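Basbridge and Toivonen Open Side-by-Side Gripper Trials on Household Garment Tasks

February 28, 2023

Basbridge, a test house for robot hands and arms, and Toivonen, a maker of control software for two-armed robots, have opened a joint series of trials comparing gripper and controller settings on everyday clothing. The series runs through the end of March at the Basbridge home testing site. Results will be offered to arm builders, gripper makers and laundry service companies.

The trials are meant to give buyers a common basis for choosing equipment. Published gripper ratings usually cover rigid parts of known size and weight. Clothing changes shape each time it is held, and a finger that works well on a metal part may slide off a shirt collar or catch in a sleeve.

Under the test plan, 2 controllers are being run on the same pair of arms. The first is the current Toivonen release. The second, named Flalosero, adjusts the closing force of each gripper separately while both are holding the same item. Each controller will be given 650 attempts, divided among shirts, T-shirts and trousers. Finger sets are changed after every 200 attempts, and the old set is kept for wear inspection.

"Our customers ask us which gripper they should buy for fabric, and until now we have had to answer from experience instead of from records," said Hiwot Ayele, director of testing at Basbridge. "We want to be able to hand them a table with the failures in it as well as the successes."

Attempts are scored on 11 points. These include the time taken, the number of times an item is let go and picked up again, the position of the collar on the hanger, and any marks left on the fabric. A dropped garment ends the attempt. Operators may not straighten an item by hand once an attempt has begun.

The site is furnished as a home, and window light is left uncontrolled during the day. Toivonen asked for this condition so that the camera settings could be compared under changing light. A second set of camera exposures will be tried in March on the same garments.

"A shirt and a hanger make a demanding pair," said Tamunoemi Ojo, lead controls engineer at Toivonen. "One of them is stiff and one of them is not, and the arms have to treat them as a single load. Most of the differences we have measured so far come from how the two grippers share that load."

Two-arm handling of a white shirt and a red hanger at the Basbridge site:

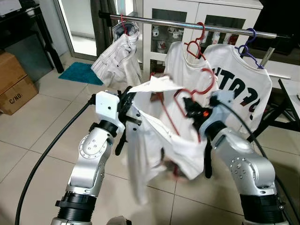
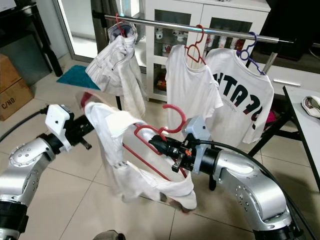 Adberg, which operates garment care centers, has joined the series as an adviser. The company helped write the scoring sheet and will review the fabric marks at the end of the trials. It has made no commitment to purchase equipment from either party.

A written report will be issued to registered companies after the last attempts have been scored. It will list the settings used for each controller, the finger sets and the full scores for each garment type. Gripper makers that wish to submit a finger set for a later round may apply to the Basbridge testing office. Submitted sets must fit the existing wrist mounts and must be supplied with a spare pair.

Media and registration inquiries should be directed to the Basbridge testing office. Technical questions about Flalosero will be passed to the controls group at Toivonen.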